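La llave de la nave la tenía yo en el bolsillo del abrigo, que es justo donde no la busqué. Estuve un cuarto de hora en la acera vaciando el bolso encima del capó del coche, con Dario mirándome desde el portal sin decir ni mu, hasta que metí la mano para buscar un pañuelo y ahí estaba. Fría, gorda, con su etiqueta de cartón: Gruleck, planta 2.

—Menos mal que no era una urgencia —dijo Dario.

Dario Gentile habla poco y siempre así. Lo conocí cuando los dos trabajábamos en Condel, él en el almacén y yo en las facturas, y cuando cerraron nos quedamos con la costumbre de tomar café juntos y con una caja de rotuladores buenos que sigo sin devolver. Así que cuando heredé el alquiler de mi tía (el alquiler, eh, no la nave, que bien claro me lo dejaron) lo llamé a él. Quedaban pocas semanas de contrato, era junio y yo tenía que decidir si lo renovaba o no.

Mi tía Fragkou, que en realidad era tía de mi madre y a la que todo el mundo llamaba por el apellido, había pagado durante años 392 euros al mes por aquel sitio. ¡Para qué, eso quería saber yo! En la familia había teorías. Mi madre decía que pintaba. Mi primo decía que tenía un señor. Yo había visto el local una sola vez, de pequeña, y me acordaba del eco y de una naranja que me dio para que me estuviera quieta.

Subimos los 70 escalones porque el montacargas llevaba un candado. Los conté, sí, los cuento siempre, manías mías. Arriba la puerta cedió a la primera y yo, que venía preparada para polvo, telarañas y a lo mejor un cadáver de paloma, me encontré con un suelo gris tan limpio que me dio apuro pisarlo.

—Aquí viene alguien —dije.

—O venía —dijo Dario, y encendió las luces.

Los tubos parpadearon un poco, como haciéndose de rogar. Techo blanco de chapa ondulada, tubos y vigas al aire, paredes blancas. Ni un cuadro, ni un caballete. Tampoco un señor. Dario cruzó la sala con su mochila negra a la espalda y se quedó plantado delante del ventanal, que tenía el estor bajado, y no sé qué esperaba ver allí, pero no se movió en un buen rato.
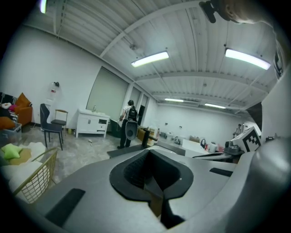

Yo me fui al armario. Era un armario blanco, normalito, con dos puertas y un cajón, arrimado a la pared de la izquierda, y si una tía tuya guarda un secreto durante media vida lo lógico es que lo guarde en un armario. Encima había una botellita de pie. La levanté, la olí (ya sé que eso no se hace) y no olía a nada.

El cajón se resistió. Tiré, empujé, volví a tirar, le di con la cadera, y por fin salió de golpe con todo dentro: sobres. Muchos, atados con una goma de las anchas. En el primero ponía «Para la que venga a mirar», con la letra picuda de mi tía, y os juro que me senté en el suelo.

—Dario.

—Qué.

—Que me ha escrito.

Vino, se sentó a mi lado y esperó. La carta era corta. Decía que había bailado allí, sola, los martes no, porque los martes tenía dentista, pero casi todas las demás tardes desde que se quedó viuda. Que en casa la oían los vecinos y que en las academias la trataban como si fuera a romperse. Que su amiga Angeliki Kourkoulas le había enseñado los pasos en la cocina de una pensión, a los 16 años, y que no había querido que se le olvidaran. Que el suelo estaba muy bien para los giros si se barría antes. Y que si yo era la sobrina de la naranja, que me quedara el sitio un mes más, a ver qué tal.

El resto de los sobres eran recibos, la garantía de una radio marca Dident y más de una carta de Angeliki sin abrir, que esas no las toqué. Bueno, toqué una, por el sello.

—¿Y tú sabes bailar? —me preguntó Dario.

—Yo no. ¿Y tú?

Se miró los zapatos oscuros, que eran los de las bodas y los entierros. Luego se levantó, dejó la mochila en el suelo y me tendió la mano con una cara de vergüenza que no le había visto en la vida.

—Un poco —dijo—. Pero antes hay que barrer.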